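Talks & Workshops > Home Office > Speaker notes
Search this site Search
Print this page | E-mail to a friend

Desk power, Thursday session, Sturkeck library room

Okay, start easy. Ask who's got a power board on the floor behind their desk (hands up, mine goes up too!). Then tell them about my old one at the Adams place, six plugs, six chargers, and a dust bunny the size of a guinea pig.

My pitch is to get the thing up on the tabletop. Pick a pale one if your desk's pale, and put it near the far edge so the cords go away from you. 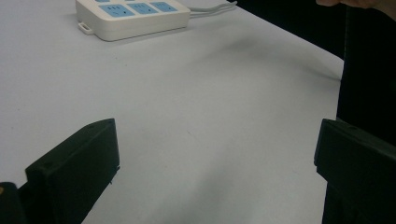 Jorance asked whether you lose too much desk that way, and reckoned a clamp underneath would be tidier. Fair point, I tried one for a whole winter and kept whacking my knee on it.

Colour next. I'm a sucker for light blue sockets on white, they're easy to find when you're half asleep and hunting for somewhere to stick the phone charger. Mention the little tab on the end with the hole in it! 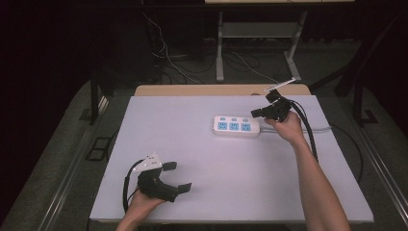
Lay it lengthwise and send the cord off to whichever side your wall outlet's on, then deal with the floor. Velcro ties, please, not tape – tape goes gummy. I paid 33 bucks for a bag of them from Trerkimetti and I'm still using it up.

Don't forget: heaters go straight into the wall, never the board. Say it twice. Then questions, and stack the chairs by 6.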